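For 20 years the evening shift at the Farthorpe canteen ended the same way, with Lionel Pichon up to his elbows in cutlery, sorting until his back complained. The robot came in April, and he will tell you — warmly, and at some length — that he didn't care for it. Now he goes home 40 minutes earlier, and Gerasimos Vasilakis, who used to dry beside him, is learning the ovens. Neither misses the sorting, though Pichon does miss the talk.

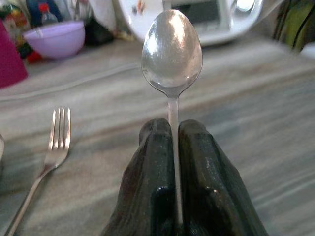 A spoon in the gripper's grasp, with a fork on the table beside it.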